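Workshop > Notebooks > Bindery and paper store > May

Notebook, second week of May. Begun 7:40 in the morning.

Continued the paste tests from the previous page. The wheat starch from the new sack behaves differently from the old one. With the same quantity of water it becomes thick much earlier, and if I continue to stir for the full time it gets strings. I cooked one small pot with a little more water and it was better. I write here the proportion so that Lina does not need to ask me again: one part starch, five and a half parts water, soak overnight, cook on the low ring. Sieve two times.

The old sack is finished except for what is in the glass jar. Please leave the jar for the Jestov maps, they were started with this paste and I want to finish them with the same.

Jestov maps. Sheet 5 is out of the press and flat. The lining holds well at the corners, but on the long side there is one bubble, the size of a thumbnail. I tried to lift it with a damp brush and the thin spatula. It opened without trouble and I put paste inside and weighted it. To look at it again tomorrow before anybody trims the edge.
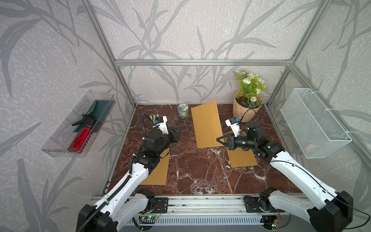
The color on the river line did not move in the test with water. The red of the border did move, a little, on the blotter. So the border must be kept dry, and I will humidify this group only through the membrane, never with the spray. Albertina Carvalho did the same test last year on a sheet from the same series and found no bleeding, it is in her notebook. Maybe the printer changed the ink between the two editions. I asked her if she remembers which sheet it was.

10:15. Humidity in the paper store was too high again. I opened the door to the corridor for one hour and it went down, but slowly. The Drosier dehumidifier was running with a full tank, which means it was not working, only making noise. I emptied it and cleaned the filter. We should write on the wall sheet who empties it, because now everybody believes it was done by another person.

Kruger ledgers. Today I opened the second box. Inventory number 1223 is in poor condition: the spine leather is powder and the front board is attached only by two cords. The text block is good, strong rag paper, almost no foxing. My proposal is new cords, keep the old boards, and a reback in calf toned darker than the original. Number 909 needs only cleaning and a box. There is pencil writing inside the back cover of 909, it must not be erased, it is the names of the weavers. 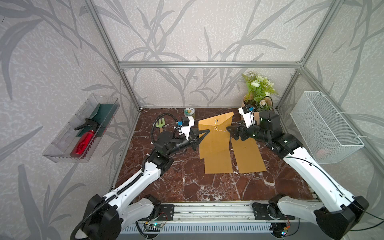
I found also loose leaves between the pages of 1223, mostly receipts and one letter folded in eight. The letter I did not unfold completely. The folds are brittle and one is already open for half of its length. It goes in the humidity chamber after the maps are out. The receipts are numbered by hand and the last one has number 3890, but there are big jumps in the numbers, so I do not think the series was ever complete here. I noted for each leaf between which pages it was found, on the slips with soft pencil.

14:30. Lina Semaan came back from Trornusberg with the samples of Japanese tissue. The thinnest one is very nice, but it tears when it is wet with our paste, even with the thinner mix. The middle one is good for the ledgers. I would order the middle one and only a few sheets of the thin one, for the letter. She says the delivery is slow in summer, so the order should go this month. 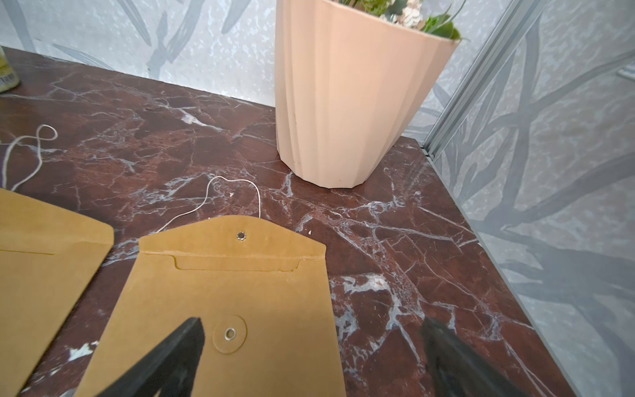
We talked also about the toned leather. Lina thinks the calf can be dyed before paring, I prefer after, because on the last book the edges became lighter when we pared them. We will make two small pieces, one in each way, and compare in daylight.

Knife for paring is dull. I sharpened it on the fine stone and stropped it, it cuts now but there is a small notch near the tip that needs the coarse stone and more patience than I had at five in the afternoon.

For tomorrow:
- bubble on sheet 5
- soak starch for the new pot (evening)
- read the humidity before opening the store
- leather pieces, two, with Lina
- send tissue order to be signed

Recent entries
Paste tests, old sack and new sack
Jestov maps: lining of sheets 1 to 4
Cleaning the board shears
Kruger ledgers: first box
Blotters, what to keep and what to throw away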